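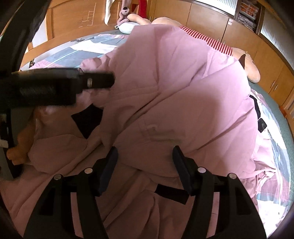
Home | Stories | Archive | About

The Pink Blanket
By Simone Mendonça
October

Last updated: October

Tanel's mother had told him the bed had to be made before the bus came, and the bus to Rernurthorpe left at 2. He pulled the pink blanket up from the bottom and it slid back down. He pulled it again. It was too big for the bed. It had been bought for the double in the old apartment, and on this one it bunched up whichever way he turned it.

"Is it done?" she called.

"Almost."

The long plush was under there somewhere. His sister Cârstea had named it Workudico when she was four and had never said why. It was tan and almost as long as the bed, and she slept with one leg thrown over it. She was at their aunt's now, and had been for nine nights, and she had asked on the phone every night if Workudico was warm enough.

He felt along the wall side and found it. He thought about taking it out and sitting it up on the pillow, the way their mother liked. Then he left it lying down and pulled a corner of the blanket over it.

His mother came and stood in the doorway with her coat on. She looked at the bed for a while.

"It's all bunched up at the top," she said.

"I know."

"And there's a big crease."

"It won't go flat. I tried."

She put her bag down on the floor and took the far corner. He took the near one. They lifted the blanket and let it fall, and it came down with the crease in the same place. She laughed, the first time that day, and smoothed it once with her hand.

"She'll pull it all off in five minutes anyway," she said.

"Are her boots going in the bag?"

"They're in. So are the sandwiches."

He asked if they should bring Workudico on the bus. She considered it. The ride was 117 miles with a change halfway, and they would have Cârstea's suitcase on the way home.

"No," she said. "Let her find him here."

Tanel tucked the corner in under the long tan back. Then he went to look for his other shoe.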